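House rules for two-armed robots: the Fliltberg gallery

I've been looking after the good practice notes for our simulated kitchens at Fliltberg for a while now, and people kept telling me the written version was a slog (fair enough, it had grown to 11 pages!). So I've turned the bits I care about most into a gallery. Click through, borrow what you like, and do argue with me in the comments.

Rule 1: Know where both arms are

It's so easy to get wrapped up in the hand with the job and forget the other one. We check clearance on each arm separately, all the way along the links and not just at the fingertips, and any touch with the furniture goes in the log even if the task finishes nicely.

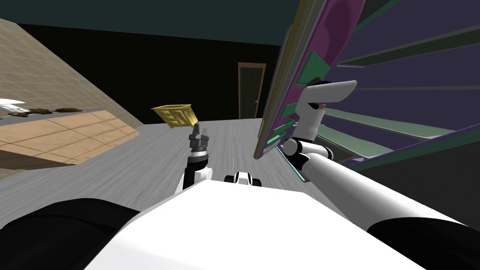 Yellow box by the left gripper, right arm very nearly at the shelves. I'd be watching the right one!

Rule 2: Count every run

If we say 1000 runs, we publish 1000 runs. In the last Irlow batch 802 passed and the rest went into the report too, with the seed numbers so anyone can play them back. Please don't quietly drop the ugly ones – they're the ones I learn from.

Rule 3: Write down what counts as a pass

Do it before you press go. "Box put down upright, both arms clear, no contact logged" is the sort of thing I mean. Kunness used to keep theirs in a chat thread and we spent most of September trying to match it up with ours.

Coming next: the Haddad set, all 396 runs of it, once I've finished the captions.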